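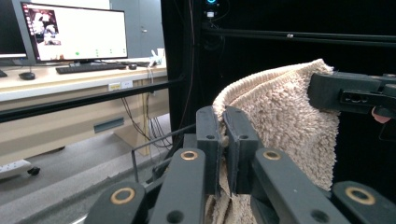 **Abb. 2:** Beigefarbenes Frottee mit Schlingenflor, in eine Falte gelegt.

### 4.2 Weichheit als Urteil

Ich gebe zu, dass ich dieses Kapitel dreimal umgeschrieben habe, weil mir meine Gesprächspartner ständig dazwischenfunkten (im besten Sinne!). Eigentlich wollte ich ja nur wissen, woran Leute festmachen, ob ein Handtuch noch „gut“ ist. Bekommen habe ich 33 Interviews über Schwiegermütter, Kalk und Wäscheleinen.

Besonders hartnäckig hielt sich die Meinung, ein Handtuch müsse ein bisschen kratzen, sonst trockne es nicht. Lozano nennt das in seinem Aufsatz über Haushalte in Ibarra „strenge Wäsche“, und ich finde den Begriff so schön, dass ich ihn hier einfach übernehme. In Ustness dagegen, wo ich im April war, galt Kratziges schlicht als schlecht gespült – da wurde mir sogar ein Stapel aus dem Schrank geholt, zum Vergleichen, und ich durfte erst gehen, nachdem ich alles angefasst hatte.

Für die Auswertung habe ich die Aussagen in vier Gruppen sortiert: Griff, Geruch, Farbe und Erinnerung. Fünf Interviews passten nirgends so recht hinein, die bespreche ich in Abschnitt 4.4. Beim Frottee (Abb. 2) ging es fast immer zuerst um den Griff, die Farbe kam höchstens nebenbei vor.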